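Proyectos > Robótica móvil > Informes de estudiantes

7 de agosto
45 compartidos · 9 comentarios

Informe final del proyecto Virnow: navegación autónoma en paseos peatonales

El presente informe recoge los resultados del proyecto Virnow, desarrollado en la asignatura de Robótica Móvil. El objetivo consistió en estimar el borde transitable de un paseo a partir de la cámara frontal del robot, sin apoyo de cartografía previa. El trabajo de campo comenzó en mayo.

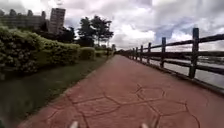 Figura 1. Paseo junto al agua, con césped a la izquierda y valla a la derecha.

El conjunto de datos consta de 672 imágenes, de las cuales 366 se destinaron al entrenamiento y 159 a la validación; las restantes se reservaron para la prueba final. El etiquetado se realizó con la herramienta Ziveo y distingue tres clases: pavimento, vegetación y barrera. Las juntas oscuras que imitan losas irregulares se incluyeron en la clase pavimento.

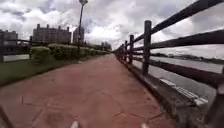 Paseo junto al agua
Autoría del informe, grupo de prácticas de Robótica Móvil

El límite con el césped se detectó con mayor regularidad que el lado de la valla, donde el agua visible entre los travesaños generó falsos positivos. Se propone añadir una clase específica para el agua y repetir la evaluación con el planificador Pillai.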